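Ticket 2848: la pinza pierde la referencia al cerrar
Proyecto: Nilach (pinza de dos dedos, taller compartido Hollier)
Estado: abierto
Prioridad: media

Descripción del problema

Al cerrar los dedos, el controlador Imrie se reinicia y la pinza olvida su posición cero. Ocurre en el primer cierre después de encender, casi nunca en los siguientes. La alimentación viene del cubo negro de enchufes que está sobre la mesa blanca. El firmware es el mismo del mes de octubre.
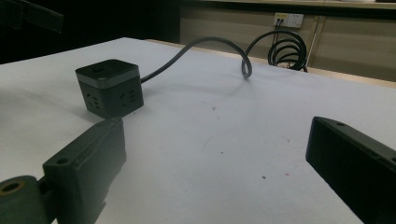
Pruebas realizadas

1. Medí la salida de la fuente Brandent: 5 V sin carga. Durante el cierre baja, pero mi multímetro es lento y no puedo decir hasta cuánto.

2. Añadí un condensador de 460 µF en la entrada del controlador. El reinicio es menos frecuente, pero no desaparece.

3. Reduje la aceleración de los dos motores en la configuración. Hice 5 arranques seguidos y falló el último.
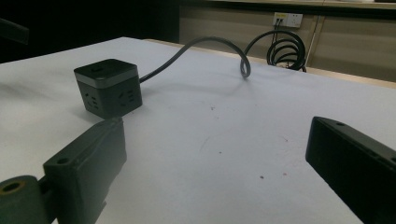
El motor izquierdo consume más que el derecho en todas las medidas, también con la pinza vacía. Sospecho de un roce en el eje de ese dedo. Voy a desmontar primero la pieza cilíndrica de abajo, la que lleva el inserto roscado de color latón, y revisar si el agujero quedó bien alineado. El tornillo del bloque superior lo dejo para después, porque para sacarlo debo soltar también la correa.

Pendiente

Comparar el consumo con los dedos desconectados del eje. Si alguien del taller tiene un osciloscopio libre por la tarde, le agradezco que lo escriba en este mismo ticket.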